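Workshop notebook, glue and binding bench
Wednesday, July 22, 2026
Written by Ecaterina, for me and for whoever has the bench after me

Started with the wheat paste from yesterday. The smell is still good but it has become too thick at the bottom of the jar, so I pushed it through the sieve again and added water by the spoon. Sebastian prefers to cook new paste every morning. I think two days in the fridge is fine if the jar is clean, but I write it here so he can argue with me.

Main work: the Vollberg ledger, 572 pages, sewn on tapes. The spine lining came off in one piece after I left the poultice on for the time of one coffee. Under it the old animal glue is very dark and breaks like sugar. I scraped only with the bone tool. Between the sixth and seventh section there is a strip of printed waste paper, in German I believe, with a list of grain prices. I did not remove it. Brândușa wants to read it before we cover it again, so please do not line the spine until she has been here.

Sewing: thread is sound in the first half. In the second half 2 of the tapes are broken at the joint and the sections move when I open the book flat. Stojan says to resew everything. I would like to try first to extend the tapes with new linen and keep the old thread where it holds — less pretty, but more of the book stays as it was. We will decide when he is back from the Ritchie job.

Test strips for the leather dye. I mixed three browns and painted each one on a piece of the new calf. The middle one is nearest when it is under the lamp, but at the window it goes too red. Need to do it again with a little green in it. Do not use the open bottle of black, it has skin on the top and leaves grains in the colour.

Paper order: the Lideo paper arrived, 207 sheets, and the grain direction is wrong on the whole top packet. I wrote to them. The packets under it are good. Bogdan moved them to the flat drawer, third from the floor, with a note on top.

Press: the left screw is still stiff. I put wax on it and it is better, but it makes a noise at the last turn. Do not force it with the long bar.
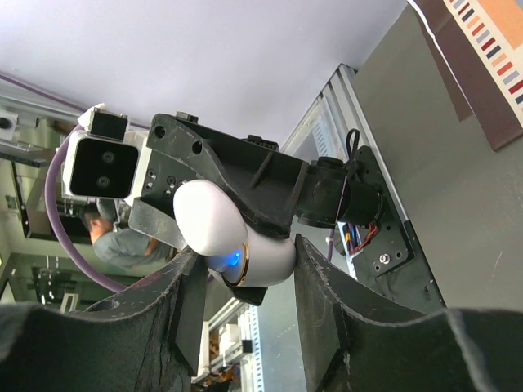
White rounded object, two black gripper fingers

Afternoon. Pasted the first Japanese tissue on the torn corners of the opening pages. The thinner tissue disappears nicely but it stretches when it is wet, and on the title page I have a small wave near the edge. I put it between blotters under the light weight. If the wave is still there tomorrow I will lift it and start again.

To do: new blotters, cut linen for tapes, ask Stojan about the headbands, green for the dye. The Tutden boxes must be measured before September.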